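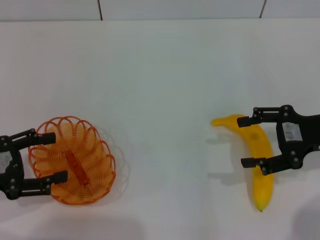
Banana and orange wire basket, white table.

# Fernimholm Used EV Listings - data card

December - posted by the maintainer

Filed under: Open data / Transport / Electric vehicles

This file has 497 listings of used electric cars which were offered by dealers in the Fernimholm area. One row is one car. I made the table because I wanted to compare asking prices with battery condition, and the public registration lists do not say anything about the battery.

## What is in the table

- `listing_id` - my own number, it has no meaning outside this file
- `model_group` - small, mid, large or van
- `first_reg_year` - year of first registration, four digits
- `odometer_km` - as written by the dealer, not checked
- `price_asked` - in local currency, tax included
- `soh_percent` - battery state of health, when the dealer gave it
- `soh_source` - dealer report, workshop report or empty
- `heat_pump` - yes, no or empty
- `dealer_code` - the names of dealers are replaced by codes

In 300 rows there is a value for `soh_percent`. In the other rows the field is empty, and an empty field must not be read as zero. Please check how your program reads it before you calculate any mean.

## How it was collected

I copied the listings by hand from the Jomura marketplace, always on Friday in the evening. Cars from 20 dealers are included. When the same car was listed again with a lower price, I kept only the first price. Private sellers are left out, their texts were too different from each other.

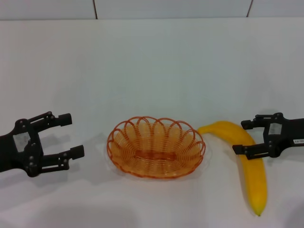
## Known problems

The odometer field was sometimes given in miles for imported cars. I converted 8 rows where the dealer told it clearly. There can be more of them.

The state of health is measured with different tools. The workshop reports come mostly from Cendevis testers, and the dealer reports often give only a number without the method. I would not compare a difference of one or two percent between two cars.

Vans are few. I kept them in the file, but a price curve for vans will not be reliable.

## Files

`listings.csv` is the main table, in UTF-8, with a semicolon as separator and a point as decimal sign. `dealers.csv` gives the district for every dealer code. The Arruda district is written in two ways in older copies - please download again if you have one of these.

## Use

You may use and change the data for any purpose if you name the source. Corrections are welcome, write the `listing_id` and the column in your message.

## Comments

**kilowatt_ned**
Is the price before or after the trade-in discount? Some dealers on Jomura show both.

**maintainer**
Before the discount. I will add this to the column list.

**rowfilter**
The semicolon broke my import at first, but it works with the separator set by hand. Thank you for the file.

**tessel**
Do you plan to add the charging port type? It would help with the older small cars.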